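Barnden Pick-Up Project: Frequently Asked Questions

I get a lot of the same emails about this project, so I finally sat down and put my answers in one place. I look after the example collection for Barnden, our tabletop picking dataset, and I also do a fair share of the arm-driving myself. If your question is missing, write to me and I'll add it when I get a minute.

Last updated Wednesday, March 25, 2026

What is Barnden?

It's a growing set of recorded examples of a robot arm reaching for everyday things on a table. A person drives the arm, we save what the camera saw and what the joints did, and the learning system (ours is called Keskinen) studies the recordings and tries to come up with its own moves. As of this update we have 813 examples that passed checking. We started in January, so I'm pretty happy with that!

What counts as one example?

One reach, start to finish. The recording begins when the arm leaves its rest position and ends when the driver presses the stop pedal. If the driver fumbles and goes back for a second try, that's still one example, and we mark it as a retry.

Why such ordinary objects?

We want Keskinen to deal with the kind of stuff people leave lying about on tables. The apple is the usual target in the current set, and the can and the bottle are what we call neighbors, meaning things the arm should leave alone. I like having a neighbor close to the target, as the blue can is to the apple here, because it gives the driver a reason to think about the angle of approach. 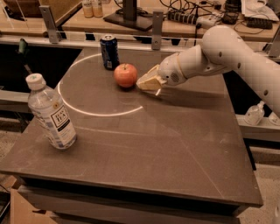 Does the driver need to know how to code?

Nope! If you can play a video game without getting mad at it, you'll do fine. New drivers spend their first session on practice reaches that we throw away, and then we go over a few of them together. The most common beginner thing is coming in too fast and stopping dead right before the grab. The system will happily learn that little jerk from you, so we work on slowing down earlier.

How many examples do you need for one object?

Our target is 300 per object. I wish I had a deep theory behind that number, but it's simply where the results stopped jumping around from one training run to the next. With a smaller pile, Keskinen got good at one or two spots on the table and was hopeless everywhere else.

How often do you move things?

After every 7 reaches. I used to leave it up to the drivers, and we ended up with long stretches where the apple hardly moved because everyone was in a nice rhythm (me included, I checked). Now the recording software, Plaka, beeps and won't go on until you confirm the layout has changed. People hate the beep. The data got a lot better.

When you move things, move them properly. Turn the apple so the stem points somewhere new, swap which side the bottle is on, lay it down if it was standing. Small nudges don't add much.

Do you keep the failures?

Yes, most of them. A reach that misses is useful as long as it's labeled as a miss. What we do toss are recordings where the camera dropped out, where someone's hand got into the view, or where the driver quit halfway to answer the phone. Those go in a separate folder and I clear it out when it gets full.

Should I pause near the object before closing the gripper?

A short pause is fine, and I do it myself. Line the fingers up beside the apple, check your height, then go in. What I don't want is hovering and wiggling for ages while you make up your mind. If you're really unsure, back out, press the pedal and start a fresh one. The spot I'm talking about is right about here, with the gripper just off to the side of the apple:

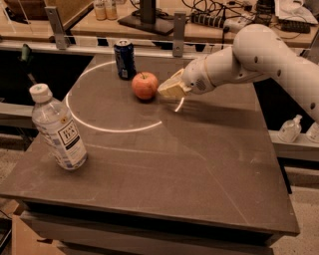
What do you write down for each example?

Less than you'd expect. Plaka saves the camera and joint recordings on its own, and the driver fills in:

Target object
Neighbors on the table
Result (clean, retry or miss)
Anything odd, in plain words

Please use that last box! "Arm felt slow on the way down" has saved me a whole afternoon of digging more than once.

How long is a session?

22 minutes, then you take a break or swap with someone. Tired drivers get sloppy in ways that are hard to spot afterward – the reaches still look okay one by one, but they all start coming in along the same path.

Can't you just do this in simulation?

We do some of that too, in a side project called Nanden. It's great for trying out wild layouts quickly. Squishy contact and shiny surfaces are where it lets us down, and a clear bottle gives it fits. For now the real recordings carry most of the weight and the simulated ones fill in the corners.

Can I use the examples in my own work?

If it's for teaching or research, yes. Send me a short note saying what you're planning and which part of the set you'd like. The checked examples come with the driver's notes included, typos and all. I don't hand out the unchecked ones, so please don't ask for last week's recordings – they need to go through review first, and I'm usually a little behind on it.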